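Catarina Valente started looking after the snack table at Drorurell in November. Before that it was a cardboard box of biscuits and a jar for coins. Now there are drinks, sandwiches, packets and chocolate bars, all set out on a brown-topped table, and she has firm ideas about where each thing goes.

"I start with the basket," she says. "The round one. I put it down first and work out the rest from there."

She bought it in a closing-down sale, along with an oval one, and likes wicker for anything that gets picked up by hand. "A plastic tub is fine for pastries, you can see what's in it. For a sandwich I'd sooner have a basket." 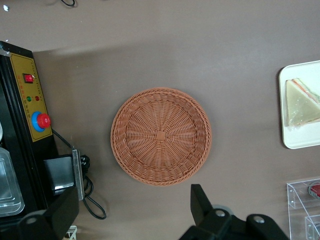
Does she line the baskets before food goes in?

"I put a paper napkin in the bottom and change it every morning. If crumbs get into the weave I use a dry pastry brush, then a damp cloth, and leave the basket upside down on a rack."

The clear acrylic stands came later. Jaime Leitão, who had the table before her, kept everything flat, and small things were forever getting lost behind big ones. Catarina wanted steps. She looked at a wooden set from a shop called Ceka but it was too deep, and she settled on acrylic even though it marks.

"It scratches if you look at it," she says. "You can't use a scourer. Warm water, a bit of dish soap, a soft cloth. I've stopped worrying about the little scuffs."

Chocolate bars go on the stepped stand with the little boxes. She has tried them standing up and lying down, and prefers them lying down with the name showing.

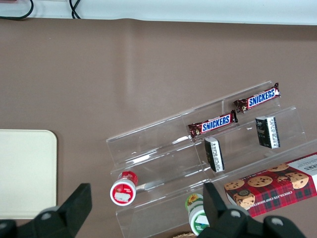

"The boxes I stand up, because they'll stay up," she says. "A bar won't, it slides. And I don't fill every step. If there's a gap people can get their fingers in without knocking the next thing over."

Her co-worker Atieno Mbwambo does the ordering and disagrees with her about gaps. "Atieno would fill it to the edges," Catarina says. "We've had that talk -- more than once."

Drinks have a rack of their own, two tiers, with the Coke bottles in rows. She keeps a flat tray in front of it so there is somewhere to put a thing down while you make up your mind. The packets share a white tray and she doesn't sort them by colour any more.

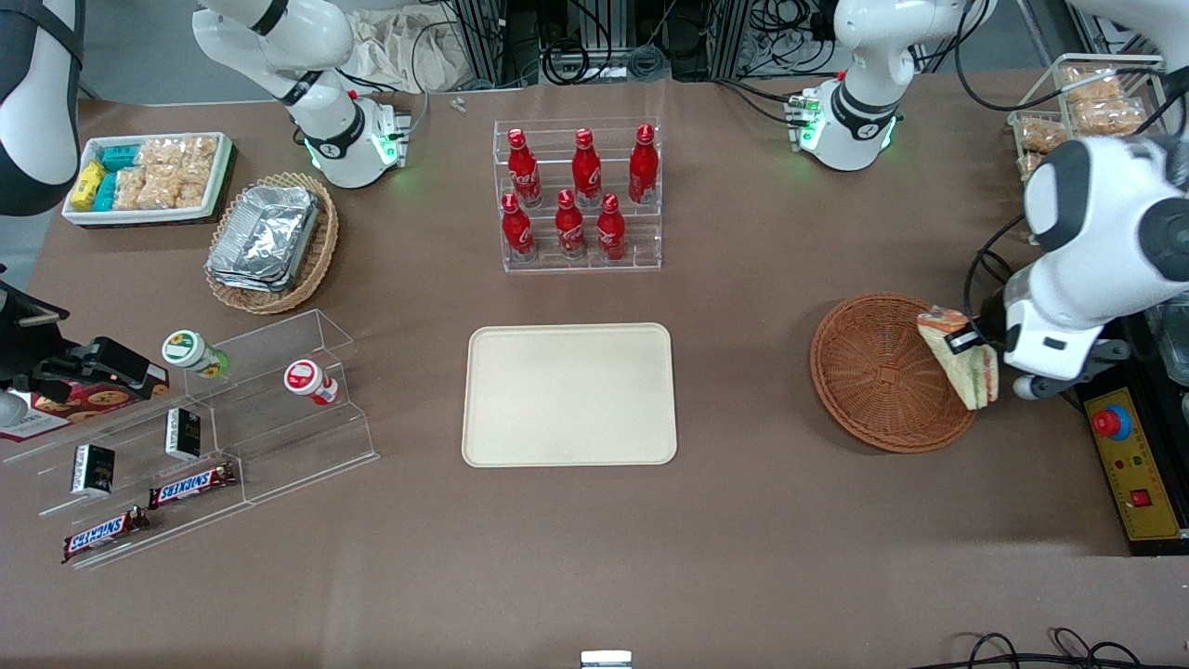

## What it costs to run

The table takes up to $340 in a good month. Catarina writes it all in a school exercise book and Atieno copies it into a spreadsheet later. Sandwiches are the hard part. She orders five at a time and would sooner run out by two in the afternoon than throw any away.

She'd like a small fridge next. The one she has priced is $1,490, and she is not in a hurry.

"We'll see how summer goes," she says.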